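Folding small cloths so they stay folded
Started by linenshelf_40

linenshelf_40
I have 300 small cloths to fold for the Trallstead store room and the stacks keep sliding over. I do quarters now. Is thirds any better? Shelf depth is 165 mm and I can't change it.

pegandline
Thirds. Quarters leave one fat corner and the stack leans to that side. Lay the cloth flat first. If you start from a crumpled heap you spend more time finding the corners than folding. 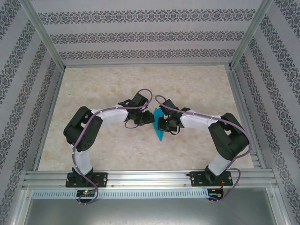
Find one corner, run your hand along the edge to the next one, and pull the two apart until the side is straight. Then fold. I learned it at Nulley and still do it that way.

oatmeal_drawer
Disagree on thirds. With thin cloth they open up again as soon as you take one off the top. Quarters with the fold facing out works fine if you keep the stacks low.

linenshelf_40
Mine are thin, the Jaltia ones. How low is low?

oatmeal_drawer
Low enough to lift with one hand. I never measured.

pegandline
Thin ones can be rolled. Rolls don't lean – you stand them in a box and pull out what you need.

tidewrack
Rolls take more room. We tried it in October and went back to flat folding after 3 boxes. White sheets are worse, there is so much material that you lose track of which layer you have hold of.
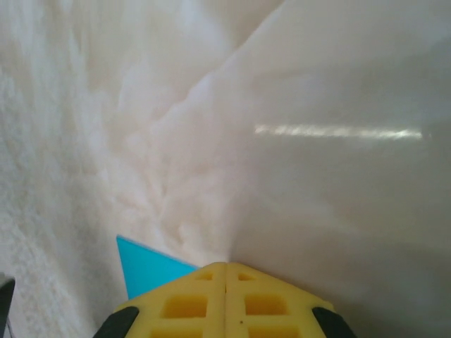
Trallstead Household Textiles Club – Folding and Storage board

pegandline
For sheets, yes, flat. I was talking about small cloths.

linenshelf_40
I'll do one shelf in thirds and one in quarters and leave them a while. The rolls can wait, I have no boxes that fit.

oatmeal_drawer
Put the fold to the front on both or you won't be comparing the same thing.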